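Category: Lab notes / Visits and open days

Notebook, August, visit to Nivolthorpe (open day of Melten)

I write this the same evening, before I forget the details. We arrived at 9 and the open day was already busy. The program had a general talk, a tour of the building and then the demonstration of the arm and hand, which was the only part I really came for. I skipped the tour. I can ask for the slides of the talk later if somebody in our group wants them.

The demonstration is part of their project Avum. As I understood it, the question of Avum is how a hand with five fingers should work at a table where a person is also working. It is close to our own question with the drawer task, so I tried to note things that we can use at home and not only things that are nice to look at.

Setup, as it was explained to us:
- one arm, one hand, camera at the wrist
- control from a laptop on the same table
- speed limit set in the software as a number from 0 to 255, and they never run it over the middle when visitors are present
- the program for this task is version 349 (they keep all the old ones, I was a little jealous)

I asked why the limit is not given in a real unit. The answer was that the number comes from the older controller by Mittal and everybody in the team is now used to it. I understand this, but for us I would prefer a unit. We lost time in spring with exactly such a number.

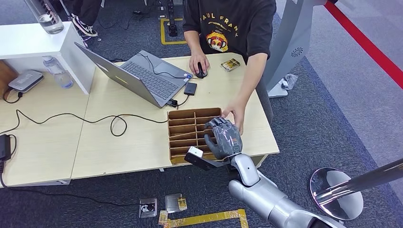 My main interest was the approach to the box. At home we always approach from straight above, and then the fingers hide the place where they want to go. I wanted to know if they have the same trouble. Their wrist camera is fixed on the back of the hand and stands out to the side, and I think this is the important detail. With the fingertips at the top edge of the front compartments, such a camera could still look past the knuckles. Ours is mounted flat and close, so it sees mostly our own fingers. I made a small drawing of the mount on the next page. It is not to scale.

I also asked about calibration. They do it each morning and again after each change of the table. When they skip the second one, they get an error in one direction only, and it grows toward the far side. We have the same kind of error, and until now I blamed the gripper. I should check our table first.

Second point, sharing the box with a person. In the Avum task the operator may keep a hand at the organizer while the robot hand is there. The rule is that the robot gives way, and the operator does not need to announce anything. I asked how it decides the moment to give way. The explanation was long and I followed perhaps half of it. What I kept: there is a small zone for each compartment, and a zone that is taken by a person is simply removed from the list of possible goals. There is no prediction of where the person will go next. I find this very simple, and maybe it is enough for our case too.

The compartments are narrow compared to the fingers. I tried to estimate the clearance by eye and I do not trust my estimate, so I do not write it. I asked for the drawing of the organizer and they promised to send it.

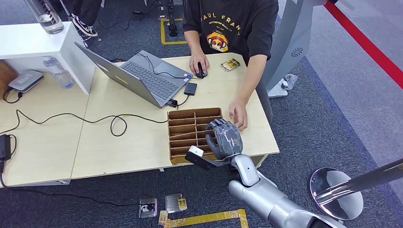 Things to try at home

1. Move the wrist camera to the side on a short bracket. First version from whatever we have in the workshop, no need to order.
2. Repeat the calibration after moving the table, 3 times, and compare. Write down the direction of the error also, not only the size.
3. Test the "removed zone" idea with the drawer, at low speed.
4. Curl the fingers a little before the approach. We come with them too straight, I believe.

Open questions

How do they treat cables on the table? Theirs has a long black one lying in loops, and ours is always in the way of the planner. I forgot to ask if theirs is in the model or is ignored.

What happens when both hands want the same compartment at the same time? I asked this one, but we were interrupted by the next group and I did not get the full answer. I will write to them.

Also to ask: whether the wrist bracket is their own part or bought.

We use cookies to remember your settings and to count visits to this site. By continuing to read you accept our cookie policy.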